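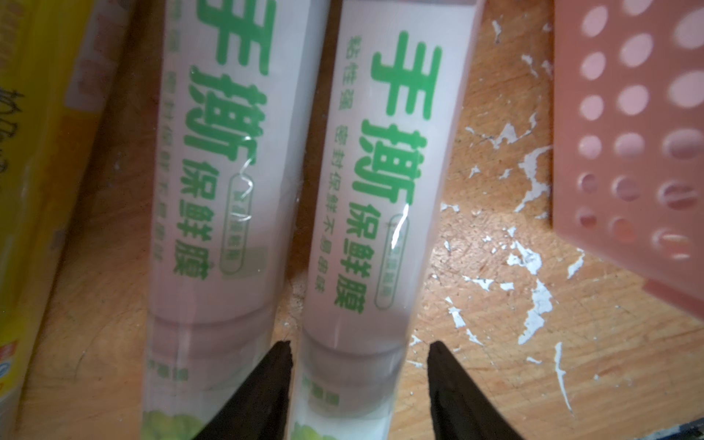
Three weeks in and I still grin at every stoplight

June 18, 2022

So I finally did it, I traded my old scooter for a Kada! I put it off all winter, ever since I sat on one at the dealer in December and couldn't stop thinking about it. The sticker said $2899, which hurt a little, but they gave me a fair price on the trade and threw in the rear rack (I would have bought the rack anyway, so that was a happy moment).

The first thing I noticed is how planted it feels. My old one got nervous on the grooved pavement by the Gakley bridge and I used to clench my teeth the whole way over. The Kada just rolls across. I went back and did it again the same afternoon because I could hardly believe it. The bigger wheels must be helping, and the seat is wide enough that I can slide back and stretch out on a longer ride.

And the sound! It has a low, soft putter at idle, very polite. My neighbors have not complained once, even when I leave early for work.

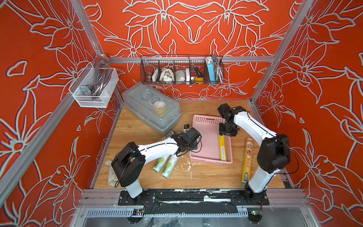
Two arms over the table, pink tray in the middle.

Last weekend I took it out to Assunção for lunch, my longest ride so far. There are 3 good hills on that road and it pulled up all of them without any fuss, although on the steepest one I had a pickup behind me and moved over to let him by. I stopped 8 miles short of town to fix my glove and ended up sitting on a wall for half an hour looking at the fields. I love that you can do that on a scooter, just pull over anywhere.

A couple of small gripes. The kickstand is stiff and I have to give it a real shove with my boot. The glove box won't hold my sunglasses in their case, only loose, so they're going to get scratched. And the mirrors buzz a bit at full throttle, but I put on a pair of Ralura bar-end weights and they are much calmer now.

Next on the list is a windshield. I'm torn between the short one and the tall one, so if you ride with either, please tell me how it is in the rain!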